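Handout 4: Stemware, Stands and the Well-Laid Counter
Table Skills and Small Kitchens, Prinham evening course
Notes by Loan Kiều 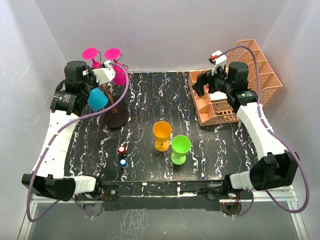
Welcome back! Last time we got through plates and bowls, and I promised that glasses would be more fun, and I meant it. A goblet is a lovely thing to handle once you stop being afraid of it. It's also the piece that most home kitchens store badly, so tonight is half handling and half storage, with the drinks-tray exercise at the end if we don't run over (we ran over in April, I know, I know).

Bring the parts sheet from Handout 2. We'll use the same words all evening so that everybody is talking about the same thing.

Words for tonight

Bowl: the part that holds the drink. A deep bowl hides a dirty bottom very well, so tip it toward the light before you set it out.

Stem: the part between bowl and foot. Short stems are sturdier and much kinder to beginners. Long stems look grand and wobble.

Foot: the flat round part it stands on. Some of you grew up calling this the base, and that's fine at home, but in class we keep "base" for the bottom of the stand. Otherwise we end up with two bases and a lot of confusion.

Rim: the edge you drink from. Fingers off!

Picking up and putting down

For an upright goblet, take the stem between thumb and first two fingers, low down, and let the foot sit just above your other fingers. With a short stem there may not be room for all that, and then it's perfectly all right to hold the lower part of the bowl. Keep well below the rim and you'll do no harm.

When you set it down, let one edge of the foot touch first and then lower the rest. You'll hear the difference right away. A foot that lands flat makes a clack, and a foot that lands edge first makes almost no sound. Keith Ashworth, who taught me this years ago at the Torevau tearooms, used to make us do it with our eyes shut and he'd call out the name of anyone he could hear. We'll try it with eyes open.

Turning a goblet over is the part people rush. Going from upright to upside down, your wrist has to end up somewhere comfortable, so start with it somewhere uncomfortable: thumb pointing down, palm out, then take hold and rotate. The glass finishes inverted and your hand finishes in its natural position. Try it five times with a plastic one before you touch anything breakable. It feels ridiculous for the first three and then it clicks, and after that you'll do it at every sink for the rest of your life.

Hanging stands

I love these, and I want to talk you into at least considering one. A countertop stand takes up a small circle of space and gets several glasses up off the work surface. The kind with a round base and curved wire hooks at the top is a good sort to learn on, as you can walk all the way around it.

Glasses go on upside down, with the foot uppermost. On an open hook stand the hook does its work near the top of the stem, just under the foot. Bring the goblet in from the side, a little lower than you think you need, then lift gently until the foot clears the wire, move in, and lower. Lift, in, lower. Say it out loud if it helps! Taking one off is the same thing backward, and the lift is the step everyone forgets. If you pull straight out without lifting, the foot catches and the whole stand comes with it.

Load opposite sides in turn. If your first goblet goes on the left, your second goes on the right, and so on until it's full. A stand with everything on one side will stand quite happily until somebody bumps the counter. When you unload, alternate again.

Leave space between bowls. If two of them touch as they hang, move one along a hook or leave it off altogether. The bowls on a full stand should be able to sway a little without knocking.

A note on hooks: check them with your finger before you buy. You're feeling for rough ends and for a curve deep enough to keep the stem from sliding out. The little stand I have from Bunting passes on both counts. The one before it did not, and I have the chip collection to prove it.

Color

Now the cheerful bit. Matching sets are handsome, but a mixed set in strong colors solves a real problem, and that's the "whose is this?" problem. Pink, orange, green and blue can be told apart from across a room, even by someone who isn't wearing their glasses. At a family party you can give each person a color, or each table a color, or use one color for the children and save yourself a lot of sniffing at mystery drinks.

Bright colors also show up beautifully against a dark counter. Try orange and green side by side on black and then on white, and see which you prefer. (I'm a black counter person. The class last term was split right down the middle and got quite heated over it.)

If you want to store by color, hang one color together on the stand and keep the odd ones upright on the shelf. If you'd like a jollier stand, mix them. Both are correct.

The counter exercise

Work in pairs. One stand and one mixed group of goblets per pair, all empty.

1. Clear the counter and wipe it. A patterned surface, especially a veined one, will hide drips, so wipe the whole thing even where it looks clean.
2. Put the stand toward the back, where you can reach it without leaning over the upright glasses.
3. Check each goblet, bowl and foot, for chips.
4. Hang one color, alternating sides.
5. Stand the rest in front with enough room between them for a hand.
6. Swap places with your partner and take everything down again.

I'll time one round, purely for fun. The best pair so far managed eleven goblets with no clacks at all, which I still find hard to believe, and I was standing right there.

Drying

Hang glasses after drying if you can. A wet goblet hung upside down will drain, but the drops land on the stand and under it, and you'll be wiping that up too. Use a smooth cloth, one hand inside the bowl with the cloth and the other hand holding the bowl from outside. Please don't hold the foot while you twist the bowl! That's how stems snap.

For next time

Read the Prendow leaflet on trays, pages 5 to 11. Bring one goblet or stemmed glass from home, any color, wrapped in a tea towel inside a box, and a tray if you own one with a raised edge. I have spares of both for anyone coming straight from work.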